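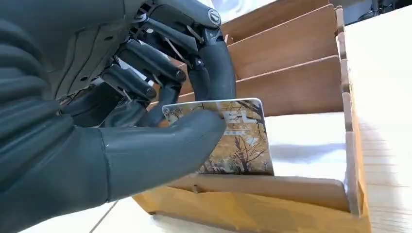

桌面老是乱，明信片和小卡片到底怎么收才不会越收越多？

分类：居家 / 收纳整理
提问时间：2018年11月3日，星期六
浏览 403

先说下情况，我租的房子，书桌靠窗，桌子不大，宽度放一台显示器加一盏台灯就差不多了。问题出在纸片上。我这几年攒了一大堆明信片、展览门票、朋友寄的贺卡，还有那种买东西送的小卡，数了一下有200多张（真的是坐地上数的，数到一半还看入迷了）。

现在的状态是：一部分塞在鞋盒里，一部分夹在书里，还有一部分就摊在桌上，每次吃饭、写东西都得先往旁边推。七月份的时候我狠心收过一次，买了个Flokden的三层木头架子，插得整整齐齐，结果两个礼拜以后前面那格就塞得抽都抽不出来了，后面的因为看不见，等于没有。

想问问大家：
一是这种卡片到底该立着放还是平着放？
二是想经常看到的和只想留着的，要不要分开？
三是靠窗会不会晒褪色？我有几张蓝色的好像已经发白了，也可能是我心理作用。

预算不想太高，也不想在墙上打洞，房东管得很严。先谢谢各位啦！

回答一（已采纳）
柚子皮不要扔 赞同 35

你这个我太有发言权了，我以前在文具店干过，下班以后往家带卡片带到我妈要跟我断绝关系。

先回答立还是平。我的习惯是，天天想看的立着，其他一律平放进盒子。立着放的好处是一伸手就拿得到，换起来也快，坏处你已经体会到了，格子一满就变成一块砖。所以我给自己定的规矩是一格最多放6张，最前面那张露脸，后面的排队，想加新的就得先请一张出去。听着有点抠，可是真的管用，我坚持了两年多了。

另外你说抽不出来，多半是厚薄混着插的。贺卡是对折的，票是薄的，小卡有的还带塑封，挤在一起边角特别容易折。按厚度分格比按主题分格好用，我一开始死活要按城市分，什么京都一格、厦门一格，分到最后每格都有几张不知道该去哪的，索性放弃了。

架子本身也看一下，前排那格要是太深，小一点的卡片会整个沉下去，只剩个头顶。我的土办法是裁一条硬纸板叠几折垫在底下，垫到卡片能露出大半为止，一分钱不花。要是太宽，卡片会往后倒，后面塞一张厚卡纸撑着就行。

剩下那些只想留着的，找个尺寸合适的盒子，像图书馆的目录卡那样竖着排（好吧，严格来说这也是立着，但是它有盖子），中间插几张高一点的隔页，写上年份。不用写太细，你以后翻的时候大概记得是哪年就够了。我用的是Wirkeck的纸盒，便宜，盖子稍微有点松，拿橡皮筋绑一下。鞋盒也不是不行，就是太宽了，卡片在里面东倒西歪，可以竖着加一块隔板把它分成两条。

褪色这个不是心理作用！我有一张展览的卡，靠窗放了一个夏天，红色那块直接变成橘粉，背面倒还好好的。喷墨打印的尤其怕晒。你要是舍不得，就把架子挪到显示器侧面，背着窗户那边，或者把复印件摆出来，原件收起来。我现在摆出来的有一半都是自己扫描打印的，反正看着高兴就行。

还有，别用胶带粘，也别用回形针夹，时间长了有印子。我有一叠就是这么毁的，想起来还心疼。

提问者追问：谢谢谢谢！那对折的贺卡里面有字的那种，你是摊开放还是合着放呀？

柚子皮不要扔 回复：合着。开口那边朝上，不然每次往下插的时候都会刮到旁边的。里面写了特别长的信的我会单独拿信封装，跟信放一起，不算卡片了哈哈。

回答二
Gilang Simanjuntak 赞同 12

补充一点楼上没讲到的。我觉得先减量再买东西。你那一堆里面，买东西送的小卡估计占不少，你问问自己哪几张叫得出来历，叫不出来的可以送人或者捐给学校做手工。我上次清掉一大半，到现在也没想起来清掉的是哪些。

墙上不能打洞的话可以拉绳子，两头绑在书架的立柱上，用小木夹夹，一个月换一批。我买过Durkov的那种带夹子的麻绳，绳子可以，夹子弹簧太紧，会在卡片上留两道牙印，后来在夹的地方垫了小纸片。网格架靠墙放也可以，就是会积灰，擦起来烦。

门票我是另外处理的，热敏纸的票过几年字就没了，跟晒不晒关系不是很大，放抽屉里一样会淡。想留就趁早拍下来。

回答三
momo_1127 赞同 1

买个相册不就好了，Teixeira那种插页的，一页放四张。我就是这么弄的。不过太大的明信片放不进去，要剪边。

评论（2）
柚子皮不要扔：别剪啊！！！
提问者：不会剪的放心。今天先把厚的薄的分开了，厚的比我想的多好多，晚上接着弄隔页。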